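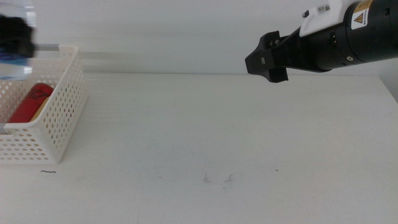 Red can, white basket.

Forum > Home & Kitchen > Storage and Sorting
Thread: Does decanting everything make any sense?

mothballed_ed
Posted Saturday, October 12, 2024
We moved to Cliststead in May and I have finally reached the pantry, which the previous people ran on the geological method: newest on top, dig for anything older. My spouse wants the whole lot poured into matching jars. I want baskets, and to be left alone. Before I lose this argument at home I'd like to lose it here first. Does anyone decant and still like it after a year?

plinth
Three years in. I like it for flour, rice and oats. Everything else was vanity. I had a jar for croutons. I don't even eat croutons, I just had the jar.

gravyboat98
Baskets, every time. You pull the basket out, you look in it, you put it back. With jars you have a bag with the last inch of pasta that won't fit, so now you own a jar of pasta and a bag of pasta and they live on different shelves.

SaltedSlug
Disagree with gravy. Baskets are drawers for people who've given up. Mine turned into a place where soy sauce packets went to breed. Jars at least shame you into buying more rice when you can see the bottom.

gravyboat98
I have given up, yes. It's very restful.

tallow_and_twine
Whatever you pick, cut the cooking directions off the bag and tape them to the jar. I spent one winter guessing at four kinds of lentil. Some nights we had soup and some nights we had gravel.

mothballed_ed
This is helpful and also bleak. Side question: the jars my spouse has picked out are Kaltovell, the square ones with the clamp lid. Any good?

plinth
Lids are fine, the seals go stiff. I've replaced 2 out of my set. Square does pack better than round, I'll give them that.

SaltedSlug
Harms on the old market street sells the seals loose. Bring the jar with you. They will sell you the wrong size with total confidence.

dormouse_dan
Nobody's mentioned cans. You can't decant a can. Stand them up, labels out, old ones in front.

gravyboat98
Or lay them down in a basket and let fate choose dinner.

dormouse_dan
That's how you end up eating pumpkin filling on a Tuesday.

mothballed_ed
Update: we've settled on jars for the dry stuff and baskets for cans and packets. I've been told this was the plan all along. Seals still to buy.

tallow_and_twine
Tape the lentil directions on before you fill the jar. The tape won't stick once there's flour on everything.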